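4.3 Changeover from Manual to Recorded Packing

Applies to stations where Stultano units share packing work with staff. Read 4.2 first.

1. At the start of the shift, the station lead (Drasach site: Negin Nikzad) assigns each packer to manual or recorded work. Do not mix the two in one batch.

2. Place mixed household items in a single pile within reach of the open box. Do not sort them.

3. Hold the gripper with the jaws apart and check that the status light is green.

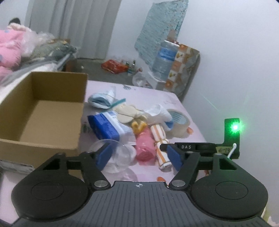

4. Pick one item at a time and release it inside the box. Soft items, such as rolled towels, may need a second grasp. Both attempts stay in the record.

5. Stop after 12 boxes or when the packer asks to stop, whichever comes first.

NOTE: Recorded work is slower than packing by hand. The hourly target drops from 200 items to 108 and must be changed in Stalico before the batch is opened. If it is not, the packer's rate will show as a shortfall on Friday's report.

CAUTION: Keep fingers clear of the linkage arms while the jaws close.

Packers moved to exception handling after changeover keep their pay grade. See 7.1.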